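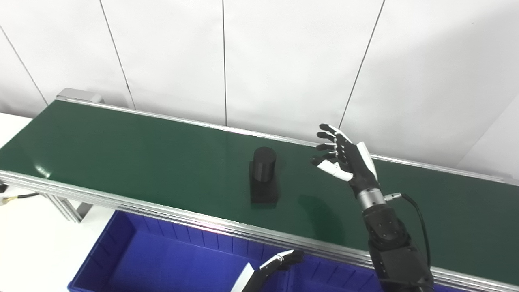 Augustina Abubakari wrote in to ask whether a method that learns from so few demonstrations can really cope with a moving belt, or whether it only looks good when the part sits still. A fair thing to ask, and I've spent a good while on it since March!

Vetesik is the training method from Cikoteck, and it's meant for sorting work with two humanoid hands: parts on a belt, bins underneath, and an operator who would like to go home on time. You give it 10 demonstrations per part (I had budgeted for 800, so you can imagine my delight) and it learns when to reach as well as where. That timing piece is what I like best – older methods I've tried tend to chase a part down the belt like a puppy after a ball.

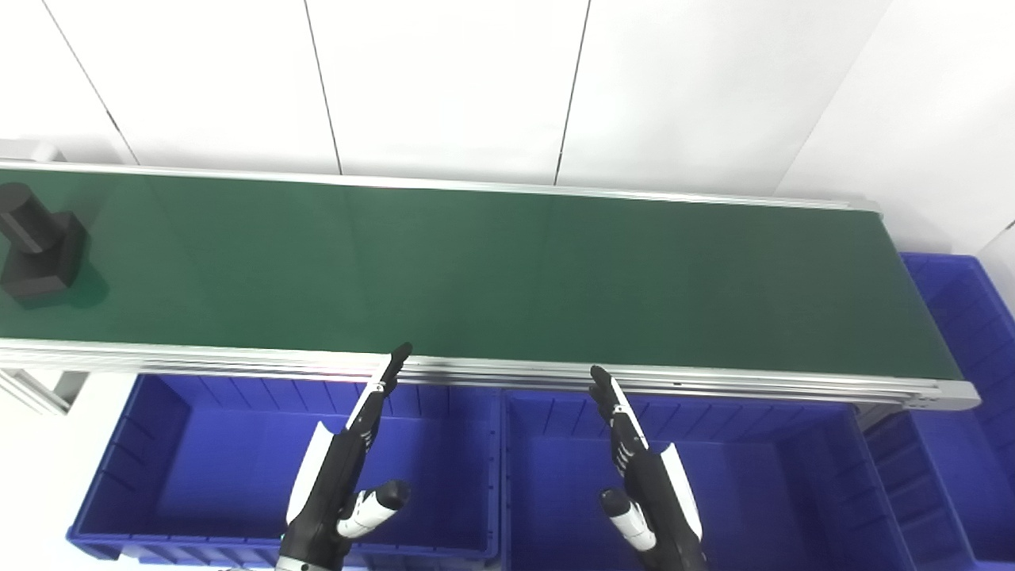
Waiting is the other half of it, and Vetesik waits nicely, with both hands held ready near the rail until the part is worth going for. My gripes are small ones. Training took roughly 4 hours on our machine, the manual is thin, and dark, plain parts gave it more trouble than pale ones. Obed Opoku got better results after retuning the lights, so do try that first. I'd still recommend it warmly to any small lab – just keep the belt slow for the first week or so.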